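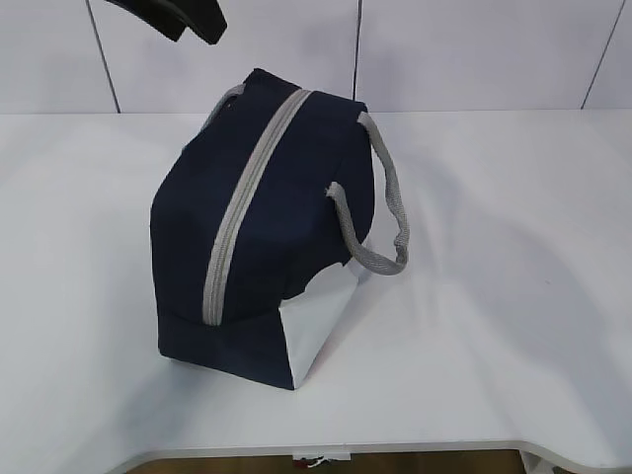

Navy lunch bag, upright, grey zip and rope-like handles.

Lunch bag packing - gallery
Compiled by Elaheh Ghasemi, Sarstead workplace kitchen notes, September 2026

The insulated bag is the standard type on the Sarstead kitchen list: navy fabric, light grey zip over the top and down one face, two carry handles. Staff at the Gristance and Drovham sites use the same list. These notes cover opening, loading and closing. Weights and container sizes are on the separate sheet kept by Saeed Shokri.

Open the zip along the top first, then down the face as far as the load requires. A half-open zip is enough for small or soft items, and the sides stay up better that way. Heavy items need the full opening.
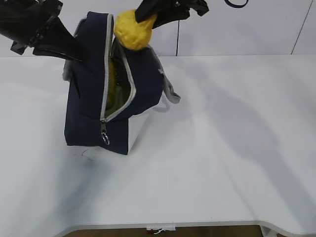 Zip partly open, yellow item at the mouth of the bag. The metal pull hangs at the lower end of the track.

Soft items go in last. Anything that bruises should sit above the container, clear of the zip teeth.

To close, hold the top edge together and bring the slider up in one steady movement. Do not pull on the handles while doing this. If the slider sticks, run it back a short way, check for trapped lining and start again.

Handles should hang free on both sides once the bag is shut. Yesenia Robles has asked that bags go on the shelf upright, zip outwards, so that name tags can be read. The shelf at Gristance takes 2 rows.
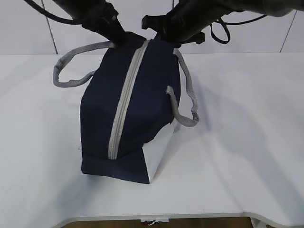
Wipe the lining after use and leave the bag open overnight. Machine washing is not advised - the insulation bunches at the corners and does not recover.

A basic load is one banana, one other piece of fruit and a lidded glass container. The container goes in first, flat on the base.

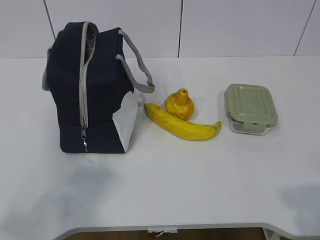
Can the glass container go in on its side?
Only with dry food. Anything with sauce or dressing should stay level, lid up.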